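Long Distance, Month by Month

September 6, 2022

My partner and I have lived 403 miles apart for most of our relationship. I keep notes on things, so I kept notes on this.

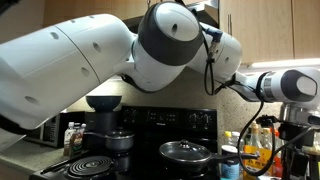 How it started

We met in Brendby and dated for a short while before I took a job at Skeltano. The offer came in March. I had two weeks to answer and used all of them. We did not discuss breaking up. We discussed the train schedule, and after that it was assumed we were staying together.

Calls

For the first few months we called every night at nine. This was too often. Neither of us had enough to report, and a call with nothing in it left both of us in a worse mood than no call. We went down to three a week, with no fixed length. The shortest was under two minutes. Arguments also became less frequent, though I can't separate that from the fact that my work hours got better in the same period.

Text messages are a separate matter. I read short replies as annoyance. My partner writes short replies to everyone, including the landlord. I asked once what "ok" meant and was told it meant ok. I have used that as the working definition.

Visits

We alternate weekends, every third week. The traveler picks the food and the host pays for it. Each of us puts 100 dollars a month into a shared travel account, which covers the fares if they are booked early. A late booking has to be paid for by whoever was late. That rule was my idea and I am the only one it has applied to.

The first evening of a visit is usually stiff. I used to take this as a sign of something. It passes by breakfast, so now we plan nothing for that evening and go to bed early.

Open items

My lease ends next year. Moving back would mean a pay cut of 4000 dollars, which I can absorb. My partner has also asked whether the Joltora office would take a transfer, and I have sent the form. They reply within a month, according to their site. Until then the next visit is mine, and I still need to book the return leg.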